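PRESS RELEASE
22nd October

Presteo Opens Clothing and Textile Repair Service to Households in Jisulik

Presteo, the textile care company from Jisulik, announces today that its repair and cleaning service is open to private households. Until now the service was offered only to hotels, sports clubs and small restaurants. From November, every resident of the town can bring clothes, towels and bed linen to the Presteo shop and receive them back repaired, washed and folded.

The new service has the name Rind. It was tested during 11 weeks with 35 families from the town. The families brought mostly children's clothes, work shirts and kitchen towels. The most common problems were open seams, missing buttons and grease stains. Zippers were less common than we expected, but they took the longest time to repair.
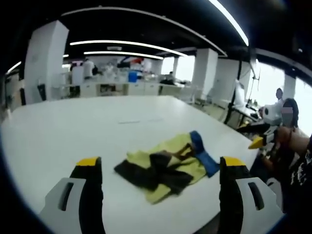
Many people in our region throw away a garment when it has a small hole or a stain which does not leave after the first wash. Often they would like to keep it, but the tailor is far away or the price of the repair is near to the price of a new piece. With Rind we wish to offer a price that makes sense also for simple clothes. A small repair, for example a seam or a button, costs 3 dollars. Bigger repairs receive a price at the counter, before the work begins, and the customer can say no without any cost.

Customers do not need to sort their laundry before they come. Each bag receives a paper ticket with a number, and the same number is attached to every piece inside. Our staff looks for damage before the washing, and a second time after it, as some holes become bigger in the machine. When we find a damage which was not mentioned by the customer, we send a short message and wait for the answer. We do not repair without permission.

Microfiber towels and sport shirts are accepted too. These materials were a difficult question for us in the past. They lose their quality when they are washed with fabric softener or dried at high heat, so for them we use a separate program with low temperature and a mild liquid detergent. Cotton towels are never put in the same load, because the lint stays in the microfiber and it is hard to remove.

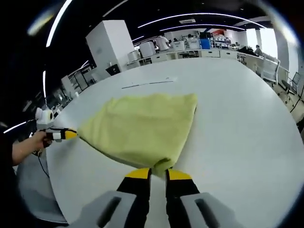 The standard time for washing and repair is three working days. For customers who need their clothes sooner, there is an express option, with washing only. Curtains, leather and wedding dresses are not part of the service at this moment. Wool blankets are accepted in the winter months.

For the collection of the bags Presteo works together with Bumus, the local delivery company. Bumus will bring and collect the bags at 12 pickup points in Jisulik and in the villages to the north. The pickup points are mostly grocery stores and bakeries, so people can leave a bag on the way to their shopping. The opening hours of each point are written on its door. Delivery to the home address is planned for next year, but we can not yet give a date.
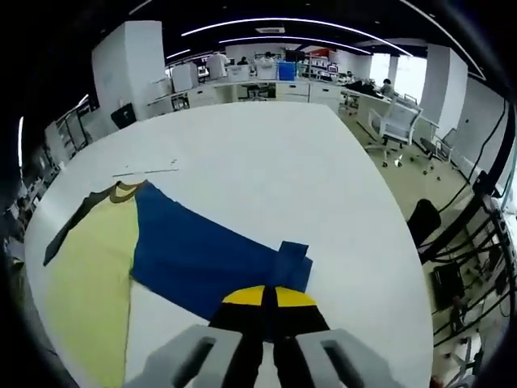
A two-toned shirt laid flat on a white table.

Clothes which can not be repaired are returned to the owner. If the owner does not want them, Presteo cuts the cotton pieces into cleaning rags and gives these to workshops in the town free of charge.

Registration for Rind is possible at the Presteo counter or at any pickup point. The form has one page and asks only for name, phone number and preferred pickup point. Families who took part in the test do not need to register again, and their old tickets stay valid until the end of November.

About Presteo
Presteo is a textile care company with its seat in Jisulik. It offers washing, ironing and repair for businesses and, with Rind, for private customers.

Press contact
Presteo, Press Office, Jisulik
Photos for print use are available on request.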